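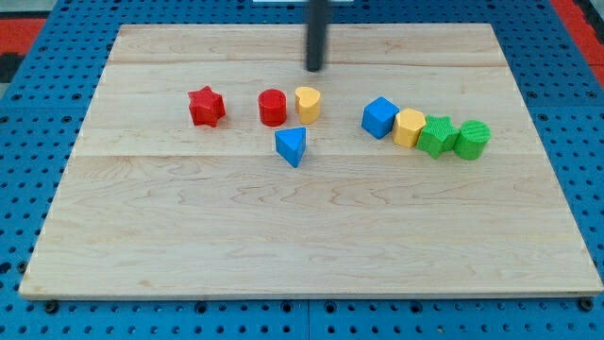
나뭇결이 구불구불한 밝은색 단풍나무 판과 장난감 블록.

경매 프리뷰를 좋아하는 사람치고 아침에 부지런한 사람을 못 봤는데, 저도 그렇습니다. 누네크(Nuneck) 경매장의 가을 프리뷰 첫날에 문 열자마자 들어가겠다고 큰소리를 쳐 놓고는 결국 점심때가 다 돼서 도착했어요. 덕분에 입구 줄은 거의 없었지만 커피는 이미 다 떨어졌더라고요(이게 제일 아쉬웠습니다).

이번 경매는 판화와 드로잉, 그리고 북유럽 쪽 목가구가 중심이고 도록에 실린 출품작은 모두 272점이에요. 도록은 안내대에서 그냥 나눠 줍니다. 작년까지는 돈을 받았던 걸로 기억하는데, 종이가 얇아진 걸 보면 그 대신인가 싶기도 해요. 그래도 도판 색은 꽤 괜찮게 나왔습니다.

1층은 전부 판화예요. 저는 원래 동판화 앞에서 시간을 많이 쓰는 편이라 여기서만 한 시간 넘게 있었습니다. 17세기 풍경 동판화 몇 점이 벽 하나를 채우고 있었는데, 그중 강가 마을을 새긴 작은 것이 정말 예뻤어요! 판 자국이 또렷하고 여백도 꽤 넉넉하게 남아 있었고요. 다만 오른쪽 아래에 옛날 소장인이 찍혀 있고 뒷면에 보수한 자국이 있다고 상태 보고서에 적혀 있더라고요. 보고서는 달라고 하면 바로 출력해 주니까 마음에 드는 게 있으면 꼭 받아 보세요. 저는 욕심내서 5장이나 받아 왔습니다.

시작가가 2,000유로인 장미 수채화도 한참 봤습니다. 도록에는 '작가 미상, 화파 추정'이라고만 되어 있어요. 꽃잎 가장자리를 처리한 솜씨가 보통이 아니어서 옆에 계시던 분과 둘이 괜히 이 화가다 저 화가다 떠들었는데, 물론 결론은 안 났죠. 그런 게 또 프리뷰의 재미 아니겠어요.

2층으로 올라가면 가구입니다. 사실 저는 가구를 잘 몰라요. 그래서 오후에 있는 무료 해설을 들었는데, 이번 가구 부문을 맡은 판텔리스 스파키아나키스(Pantelis Sfakianakis) 씨가 직접 나와서 서랍장을 하나하나 열어 가며 설명해 주셨습니다. 서랍 바닥을 뒤집어 보라고, 앞면은 누구나 꾸미지만 바닥은 나중에 갈았는지 아닌지가 금방 보인다고 하시더라고요. 판재를 이어 붙인 자리가 세월 따라 조금씩 벌어지는 것도 자연스러운 거라 너무 겁낼 필요 없다고 하셨고요. 말이 빠르고 농담이 많아서 다들 웃다가 끝났습니다. 통역해 주시는 분이 고생 좀 하셨을 거예요.

가구 쪽에서 사람이 제일 몰린 건 란데그(Landeg) 컬렉션에서 나온 책상이었어요. 상판 가죽은 새로 갈았지만 다리와 손잡이는 원래 것이라고 합니다. 저는 그것보다 구석에 있던 낮은 의자 2개가 더 탐났어요. 앉아 봐도 되냐고 물었더니 된다고 해서 앉아 봤는데, 문제는 일어나기가 싫더라는 거죠. 우리 집 거실에는 도저히 놓을 데가 없습니다. 줄자로 재 봤으니 확실해요.

나오는 길에 카리멜(Karimel) 액자 공방 부스도 들렀습니다. 오래된 종이 작품을 액자에 넣을 때 유리와 종이 사이를 얼마나 띄워야 하는지 물어봤는데 샘플까지 꺼내서 보여 주셨어요. 견적은 생각보다 비쌌습니다. 집에 있는 석판화 한 점만 맡겨 볼까 아직 고민 중이에요. 혹시 여기서 액자 해 보신 분 계시면 댓글 부탁드려요.

가실 분들을 위해 조금 적어 두면요. 가방은 큰 건 입구에 맡겨야 하고, 사진은 플래시만 안 터뜨리면 괜찮습니다. 엘리베이터가 좀 작고 느려서 저는 그냥 계단으로 다녔어요. 응찰 등록은 1층 안쪽 창구에서 하는데 신분증이 필요합니다. 저는 등록만 하고 왔어요. 등록만요! 수수료가 낙찰가에 따로 붙는다는 걸 자꾸 까먹어서, 이번에는 수첩 맨 앞장에 크게 써 놨습니다.

건물 뒤쪽 발리스(Vallis) 카페는 경매장 손님이면 수프를 조금 깎아 줍니다. 감자수프가 맛있었고 빵은 그저 그랬어요. 창가 자리에 앉아 도록에 동그라미를 치다 보니 해가 넘어가더라고요.

다음 경매는 3월이고 그때는 도자기와 은제품이라고 들었습니다. 그 강가 마을 동판화가 얼마에 낙찰되는지는 결과 나오면 여기에 덧붙여 둘게요.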